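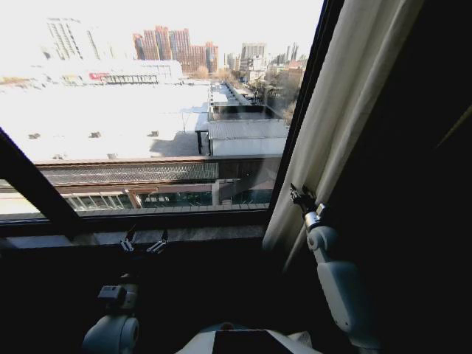 Can a class of beginners collect enough demonstrations in one term to train a two-armed robot on a household task? Our class recorded 374 usable demonstrations between September and the end of term, and that was enough to train a first policy.

3.2 Data collection

Students worked in pairs, one operating the arms and one keeping the log. Hattori and Yazdani wrote the recording software, which we call Zuveck. Of 535 attempts, we dropped those in which the operator stopped early or an arm lost its connection. The log was closed on December 25, 2023.

Figure 1. Curtain task. The gripper of the right arm is at the edge of the curtain, beside the window.

Each attempt began from the same arm position. We held back 47 demonstrations for testing and trained on the rest. Onishi and Yokoyama checked the labels separately, and Hayashi settled the cases where they differed.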